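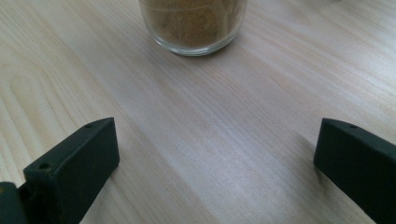

Figure 2. Clear glass jar with brown, fine-grained contents, standing on the pale wooden tabletop.

Home Issues Articles For authors Search

3. The table as a place to put things

I came to this part of the study by way of jars. When Juwita Pillai and I first sat down with the 1,178 diary entries, I expected people to write about cupboards, and they do, a bit. What they mostly write about is the tabletop, and what is allowed to live on it. A jar has a home on the shelf (everybody agrees on that!) and yet there it is at three in the afternoon, standing out on bare wood. Clear glass matters here, I think. If I can see the brown stuff inside I don't need a label, and I'm happy to leave the thing out where I'll use it again.

Kalau calls this "parking", and I've borrowed the word all the way through, although Bogumił Olszewski grumbled that parking suggests you mean to come back. Fair enough. Some of our diarists plainly didn't. One wrote that her tea jar had been "just visiting" since September.

We asked 20 households to keep going for a second round, this time writing down what else shared the surface with the parked item. Trays came up far more than I'd guessed. A tray is a funny thing – it tidies without putting anything away, and you can carry the whole muddle off when supper is ready. Jacobs makes much of the rim, and having read the entries I'm inclined to agree with him. Even a shallow rim seems to tell people where the mess should stop. 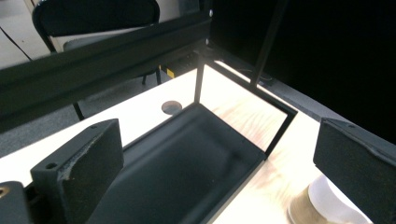

Figure 3. Shallow black tray with a raised rim on the tabletop, and the thin black metal frame behind it.

Dark trays on pale wood got a good many mentions of their own. Sofia Azevedo reads this as a matter of looks, but I lean towards plain usefulness: you notice a black tray on a blond table, so you aim for it. Faller found something close to this with letters and keys in hallways, only there it was bowls doing the work. I wouldn't want to push the likeness too far, as nobody cooks in a hallway.

Upright frames and racks are harder to place, and we argued over them for weeks. Do they belong to the table or to the things kept on it? Jin-sol Cheon's answer, which I've followed in the coding, was to go by whatever the diarist called them. It's a loose rule and it left us with three entries we couldn't settle, all of them listed in the appendix.

Search this journal Enter keywords Go

Contact the editors | Copyright the authors | Back to top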